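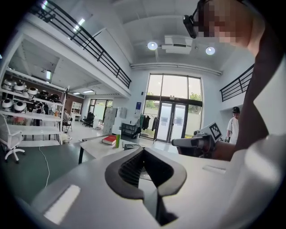 Ladi Onyeka gave me until August. I'd be back in a car by then, she said, because everybody who sells a car in spring forgets what summer is like at a bus stop with no roof. She said it on the phone while I was cleaning three years of parking receipts out of the glove box, and I remember laughing a little too hard, because I'd had the exact same thought that morning.

Well, August came and went, and I'm still riding. I'm writing part of this on the 34, with my notebook on my knee, which is why I can't read half my own notes.

I should say up front that I didn't give up the car for noble reasons. The transmission went. The man at the garage wrote a number on the back of a card and slid it across the counter face down, like a movie gangster, and when I turned it over I said I'd think about it. Then I sold the thing for parts and bought a bus pass. That was the whole plan! I figured I'd ride for a month or so while I looked for something cheap.

My stop is number 2211. It's on a little metal plate on the pole, and you can text it to the transit line and get back the arrival times, some of which are even correct. The stop is in front of Ibrahim, the hardware store in Bosby with the paint cans stacked in the window, and it has a bench, a trash can, and a tree that drops sticky stuff on the bench from June on. The regulars stand. If you see someone sitting on that bench in summer, they're new.

I had driven past that pole every day for years and couldn't have told you it was there. I think that's the first thing that changed for me. In a car I knew Madora as a set of turns. There was the left I hated, the merge I hated more, and the long light by the hospital where I used to answer texts I shouldn't have been answering. On the bus I started finding out what was between the turns. There's a house on Corliss with a whole wall of birdhouses, all painted the same green. There's a tailor who eats his lunch in the window with a napkin tucked in his collar. There's a street I'd always taken for an alley that has the best lilacs in the city on it, and when the driver opens the door there in May the smell comes right down the aisle.

Not everything in the first month was lilacs. I was late a lot. I got on the 34 going the wrong way, twice, and the second time I was too embarrassed to get off right away, so I rode clear to the end of the line as if I had business there. (The end of the line is a turnaround behind a garden center. The driver turned off the engine, unwrapped a sandwich, and asked if I was okay.) I left an umbrella on the bus, and then a second umbrella, and then a bag with a perfectly good roast chicken in it. I called the lost and found about the umbrellas. I couldn't bring myself to call about the chicken.

And I had to learn how to shop again. With a car you buy like you're stocking a bunker. I used to come home with the giant detergent, the giant olive oil, and a case of seltzer, all of it riding in the back like royalty. Now I buy what I can carry two blocks from the stop, and I've gotten picky about weight in a way I find a little funny. I stand there in the aisle hefting cans. Seltzer was the first thing to go and I still miss it. Watermelon I've only tried once, and by the time I got it to my door I hated that watermelon like a person.

But I do shop more often, and I eat better for it, I'm pretty sure. The 34 stops across from Jindach, which is a produce market up front and a noodle counter in back, and in my driving days I never went in because the lot only fits a few cars and they're always there. Now I get off there two or three evenings a week. I get greens, a lime, whatever looks good, and if the next bus is a while off I get soup. The woman at the counter knows how long I've got. She looks at the clock over the register and says "small" or "large," and she's never been wrong.

People ask me about the other riders more than anything. They ask it in a lowered voice, like they're asking about a rash. So let me tell you about the other riders. Mostly they look at their phones. Mornings there are a lot of people in scrubs, because of the hospital, and the ones going in look more tired than the ones coming home, which I haven't figured out. Around three it's high school kids and it's loud and somebody has hot chips. I used to plan around the chips bus, but I've come to like it. They're so serious about everything! I once heard a boy explain a breakup to his friend all the way from the library to the river, and he was fair to both sides, more than I've managed at any age.

There have been bad rides too. There was a man who shouted at a woman over a stroller until the driver pulled over and simply waited, hands in his lap, until the man got off. There was the night the bus didn't come, and then the next one didn't either, and I walked home along the frontage road in the wrong shoes, composing a letter to the transit department in my head. It was a really good letter. I never sent it. I think about that walk whenever somebody with a better schedule than mine gets starry-eyed about buses, because I had the next morning off and a warm place to get to, and a lot of people out there waiting have to be somewhere by six.

That's my real complaint about riding in Madora, if you want it. The daytime service is fine. It's better than people who never use it think. After nine in the evening it falls off a cliff, and if you wait tables or clean offices, that's when you need it. I asked one driver about this, a woman with reading glasses on a beaded chain, and she said she'd drive a late run tomorrow if they put one on the board. She said the folks who come to the public meetings are the folks who get home at five. I went to a meeting after that. There was a long item about the color of the new shelters and I'm ashamed to say I had opinions.

(Dark blue. It shows less dirt.)

When word got out at work that I was the bus person now, I started getting questions at the coffee machine, then by email, and then from a cousin I hadn't heard from since her wedding. I don't mind a bit. I'm a little evangelical about it, to tell you the truth, and the questions are nearly always the practical kind that I was too proud to ask anybody when I started.
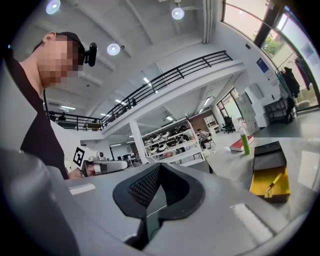 What do you do if you only have a twenty and the bus is pulling up? Buy a pass at the hardware store before you go to the stop, since the fare box takes bills but doesn't give change. Ibrahim sells them at the register, next to the keys.

I get asked about bags, too. You want one bag that closes at the top, worn on the front if it's crowded, and you want your hands free. I carried a tote for the first few weeks and every sharp turn was an adventure for whoever sat beside me. Oranges roll farther than you'd think. Also, the seat right behind the back door is the coldest in winter and the best in summer, and the raised seats over the wheel are great for looking out and terrible for knees. If you get carsick reading, sit near the front and look up at every stop. I can do a crossword now, in pen, though the letters wander.

And learn the bell. There's a yellow strip along the window and a cord on the older buses, and you want to ring once you pass the stop before yours. Ring too early and you're standing on the wrong corner with everyone watching you pretend it's your corner. I did that in front of a coworker and walked four blocks in the rain sooner than admit it.

What I can't put in an email to my cousin is the other stuff, the part I didn't expect to like. I've got a half hour at each end of my day now when I'm not in charge of anything. I'm not steering or merging. I don't get mad at strangers for their blinkers. I used to come through my front door already in an argument, and it took my husband to point out that I'd stopped doing it. He said it over dinner, kind of carefully, as if saying it might break it.

The money's nice too. I promised my editor I wouldn't turn this into a budgeting story, so I'll only say that the first month I had 100 dollars left over that I hadn't planned on, and I spent all of it on rain boots and one very good umbrella. I still have the boots.

Would I own a car again? Sure, maybe. My mother lives out past the county line where there isn't any bus, and right now I borrow my sister's hatchback to go see her and bring it back with a full tank and a pie. If Mom needed me more often, I'd have to think hard. And there are days in February when the wind comes straight down Corliss and I'd trade the lilacs, the tailor and the soup for a heated seat.

Ladi came to visit in the fall and I made her ride with me. She got on with the wrong pass, sat in the cold seat, and talked through the whole ride about a condo board fight I'd already heard about on the phone. At Jindach we had soup. Then we stood outside with our collars up and she asked when the next one was coming, and I told her eight minutes, and she leaned out over the curb to look up the street for it, the way everyone does.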